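Drisberg weighting

Drisberg weighting is a method of filling the cloth body of a reborn doll so that it hangs in the arms like a newborn. It is credited to the doll maker Li-hua Tai, though the evidence for this is thin. The usual account has her sewing fine glass beads into 8 small pouches, most of them in the seat and the back of the head. No pattern in her hand has been found.

Sellers often claim that a doll weighted this way "settles" better than one filled with loose beads. Kwan-ho Tsao, who took apart six finished dolls, found no two packed alike and questioned whether the name describes a method at all. 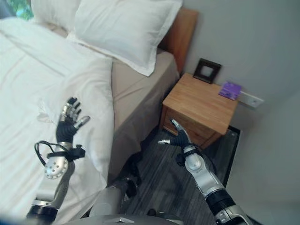

Kits sold under the Kuusk label repeat the claim without a source. Trinidad Figueroa has argued that pouches do make a body easier to open and refill, a more modest benefit that few catalogs mention.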